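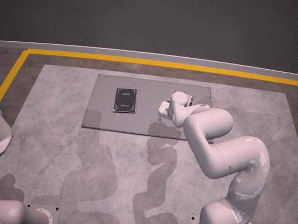
Source: Ornbridge Supply, product pages

Search products, codes and guides
Enter keyword Go

Ornbridge Floor Marking Tape, Yellow

Ornbridge floor marking tape is a self-adhesive tape for the permanent and semi-permanent marking of aisles, storage bays and pedestrian routes in indoor premises. It is supplied to warehouses, schools, hospitals, workshops and public buildings, and may be ordered by the single roll or by the carton.

The tape is made with a smooth upper face that can be swept and mopped in the usual way. The adhesive is applied evenly across the full width and is protected by a paper liner, which should be left in place until the roll has been positioned on the floor.

Product details

Colour: yellow
Roll length: 30 metres
Carton quantity: 8 rolls
Edges: straight cut
Use: indoor only

The tape is also stocked in white, red and green. Customers who require two-colour hazard tape should refer to the Romgate range, which is listed separately and carries its own fitting instructions.

Preparing the floor

The condition of the floor has more effect on the life of the tape than any other matter. Concrete should be swept, degreased and allowed to dry fully. Old stains need not be removed, provided that no oil or wax remains on the surface. New concrete must be fully cured, and painted floors should be checked for flaking before work begins. The temperature of the floor should be at least 18 degrees during fitting.

We advise that a short test length be laid in a quiet corner and left overnight. If it lifts at either end, the floor should be cleaned again with a suitable degreaser. The Dovbridge floor cleaner, sold in a ready-mixed bottle, leaves no residue and is approved for use with this tape.

Laying straight runs and corners

Mark the intended line with chalk. Unroll the tape along the line without stretching it, remove the liner in short lengths, and press down from the centre outwards. A hand roller should then be passed over the whole length twice. Foot traffic may be allowed at once. Trolleys and pallet trucks should be kept off the line for 20 hours.

Where two lines meet, the ends may be butted together or cut to a mitre. Overlapping is not recommended on routes used by wheeled traffic. 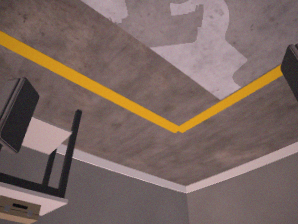

Aksel Frandsen writes that the mitred joints at his premises have stayed down well, but that the first butt joints, laid in a hurry at the loading door, had to be lifted and done again after the floor was degreased properly.

Removal

Warm the tape gently and draw it back at a low angle. Any remaining adhesive can be taken off with a citrus-based remover, after which the floor should be rinsed with clean water.

Ordering and delivery

Orders received before noon are prepared for dispatch the same working day. Returns are accepted on unopened rolls only. Account holders may request a sample length, together with the Vigfúsdóttir colour card, by writing to the sales office.

This site uses cookies to remember your basket and to measure visits. Accept all Manage settings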